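Ornamental gourd

An ornamental gourd, also called a decorative gourd or miniature pumpkin, is the fruit of several cultivated plants in the genus Cucurbita grown for display and not mainly for food. Most belong to the species Cucurbita pepo, which also includes zucchini, acorn squash and the common carving pumpkin. The fruits are usually small, hard-skinned and strongly colored, and they are sold in autumn for use on tables, porches and shop counters.

Names

The words "gourd," "squash" and "pumpkin" have no strict botanical meaning, and usage differs between regions and growers. In the trade, a small round fruit with clear ribs is generally sold as a miniature pumpkin, while pear-shaped, warted or long-necked fruits are sold as gourds. Both may come from the same field and even from closely related seed.

Appearance

Fruits may be white, yellow, green or orange, in one color or in stripes. Striping usually follows the ribs, with the darker color either in the grooves or along the raised parts of the lobes. Squat forms are wider than they are tall and sit flat without support, one reason they are popular as table decoration.
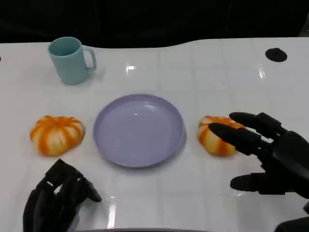 Cultivation

Ornamental gourds are warm-season annuals. Seed is sown after the last frost, in full sun and in soil that drains well. The vines need steady water while the fruit is forming, but too much late in the season can lead to rot. Small-fruited types can be trained up a fence or trellis, which keeps the fruit off the ground and gives it a more even color.

The flowers are yellow, and male and female flowers grow on the same plant. Pollination is mainly by bees. Varieties of C. pepo cross easily with one another — the fruit of the current year is not affected, but seed saved from it may give plants of a different shape or color. Growers who want to keep a variety true pollinate by hand or separate their plots.

In a trial at Flamenholm, the horticulturist Signe Þórarinsdóttir grew 40 vines under glass and harvested 101 fruits suitable for sale. The local variety Olari gave the most even striping. A second variety, Taipe, had larger leaves and set fruit later.

Harvest and storage

Fruit is cut when the stem has begun to dry and the skin resists a fingernail. A short length of stem is left on, as fruits that lose it spoil sooner. They are wiped clean and kept in a cool, dry place with space between them.
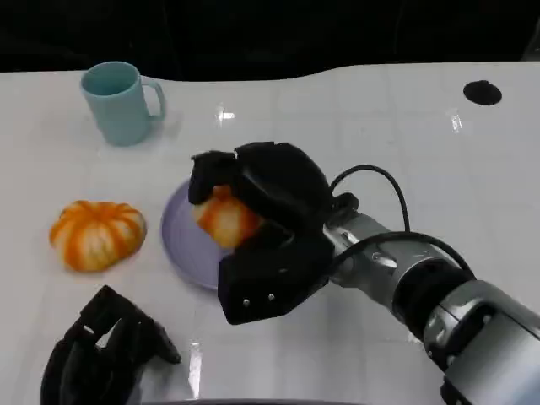
Well-cured fruit often lasts into December. Soft spots, a sour smell or mold around the stem are signs of decay, and affected fruit is removed before it spoils the rest. Some gourds can be dried fully over several months, though their color usually fades. Varnish and wax are sometimes applied for shine.

Use as food

Many miniature pumpkins are edible and can be baked whole or stuffed. Others are bitter. The bitterness comes from compounds called cucurbitacins, which can cause stomach illness and are not destroyed by cooking. Any bitter fruit should be discarded, as should fruit that has been painted or varnished.

See also: Winter squash; Calabash; Morgate gourd fair

Contact us | Copyright and terms of use | Back to top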